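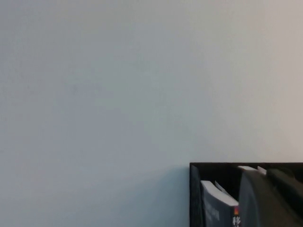

Re: What the shelf robot changes for the desk staff
Apr 13, 2026

Hello all,

I answer below the part of the earlier message which concerned us most. Please excuse if my English is stiff in some places.

> We are a branch of similar size and our director wants to begin
> with a robot arm for the shelving in October. The seller tells us
> that the staff will be "freed for the readers." Can somebody who
> already has such a machine say what the people do all day now?
> Also, does it manage paperbacks? And foreign language books?

We are the Markside reading room, and we have the Trudero arm since last October. It works mainly with the holders, the black boxes where the returned books stand before they go to the floor. In one normal week it handles 800 books. Before, two of us did this work in the mornings, standing.

To the first question. The hours did not disappear, they moved. I used to shelve until eleven and then sit at the desk. Now I sit at the desk from opening, and between readers I clear the list of books which the arm has refused. My back is better. My colleague misses the shelving, she says it was the only quiet time of her day, and I understand her. We have asked that each person can keep one shelving hour by hand if she wants it, and this was accepted. I advise you to ask for this before the contract is signed, for us it took four months of letters.

What was new for everybody is the checking. When the arm stops, a person must go and look, and this breaks your conversation with the reader. In the first month it stopped so often that we wrote down every case. Please put these minutes in your plan as real work. In our plan they were zero.

To the paperbacks: yes, if they stand straight. A thick one next to the side panel of the holder is easy. Thin booklets are the difficulty. They slide behind the thick book and the gripper takes both, or takes none. We now put booklets in a separate tray and do them by hand.

To the foreign languages: our Chinese shelf has 600 titles, with the title running down the spine. The software reads our label and not the title, so the language makes no problem as long as the label is clean. If the label is damaged, the book comes to a person who can read it. With us only one colleague can, and when she is on leave these books wait. That was also not in the plan.

I heard that Climcombe chose the Waaka system and kept all shelving people in the same hours. Perhaps someone from there can write how it goes.

With friendly greetings,
Markside reading room, desk team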